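Print this page | E-mail this page

Home Handling Good Practice Code: progress report to the Tejada Fund
Period to the end of August
Prepared by Amancay Sosa, Cirkix

You asked for a plain account of whether the draft code is any use. My answer is that parts of it are, and that the parts we were most pleased with in the spring are the weakest.

The code covers work in private homes with hand-held grippers, where people carry out ordinary tasks and the recordings are used later to train robot arms. Version 2 runs to 60 clauses. I doubt that anyone holding a gripper will read 60 clauses, and I would cut it hard before Grallon is asked to adopt it.

Clause 4 says the work area must be "clear and free of personal effects". I don't know who wrote that with a real bedroom in mind. Homes have beds, bedding, clothes and things stored on top of wardrobes. If we enforce the clause we will either turn homes away or have people tidy them into something they are not, and the recordings will be worth less.
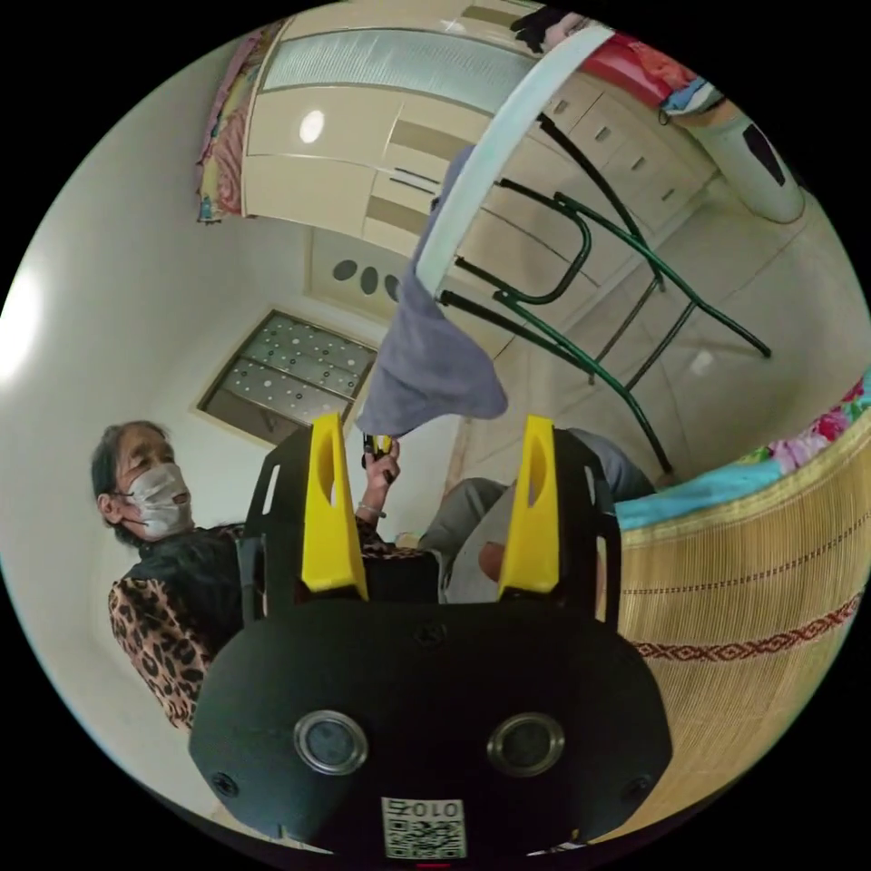
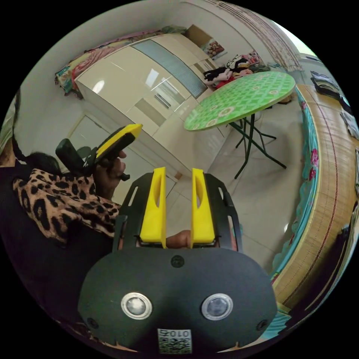
Hand-held grippers in use in a bedroom, with a bed and wardrobe close by.

Clause 9, on bystanders, worries me more. It treats a second person in view as a fault to be logged. In small rooms two people working near each other is normal. What matters is whether each of them has agreed to be recorded, and the draft is vague on that. I have asked for consent to be written down per person, per session, in their own language. Jurkix think this is too slow. They may be right about the time, but they have not offered anything better.

The labelling rule is sound and should stay. The face mask rule is not ready. It is presented as a privacy measure in one place and a hygiene measure in another, and the two would need different wording.

Spending: 2000 of the grant has gone on drafting and review, and 400 on translation. The translation line will not stretch to the consent forms.

Before the next payment I would like a decision on clauses 4 and 9. I would not put the Cirkix name to either as they stand.

Related items
Consent wording: comments received
Grallon adoption timetable
Jurkix response to version 2
Notes on labelling hand-held devices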